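Search articles Go

Prestuven arm

The Prestuven arm is a hobby robot arm built by Kelly Fairclough in a shared workshop in Bedthorpe. It is a tabletop machine meant for picking up and moving small household items, and its plans are free to copy. The name comes from the street where the workshop stood before it moved.

Design

The arm has a base, a shoulder, an elbow and a wrist, driven by hobby servos. The first version used a single hook in place of a hand and could lift 200 grams. It was replaced in November by a two-finger parallel gripper, based on an earlier design called the Clendell hand. The fingers are black and ridged, and meet along a narrow seam when closed. A small camera is fixed at the wrist and looks out along the fingers. Power comes from a bench supply, and the control board sits in a box under the table.

Testing

Fairclough tests the arm on a dark tabletop set with toy kitchen pieces. Many of these are smooth or rounded and are hard for the fingers to hold. 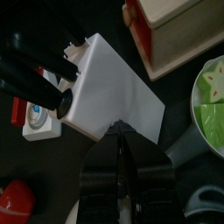 Wrist camera view of the closed gripper at the edge of a white plastic piece, with toy food in a pan at right.

A test run consists of 20 attempts, each started by hand from a laptop. The run posted on Jan 10, 2022 lists 23 attempts, as three were repeated after a servo cable came off its plug. Dim light was noted as a problem in the same log, mainly with black parts on the dark surface.

Copies and variants

The Schouten variant has a longer forearm and a heavier base plate. It uses the same wrist and gripper, but the wiring is run inside the forearm. The full parts list has 32 entries, not counting screws. Builders who already own a bench supply can leave that item out.

See also
Clendell hand
Parallel gripper
Hobby servo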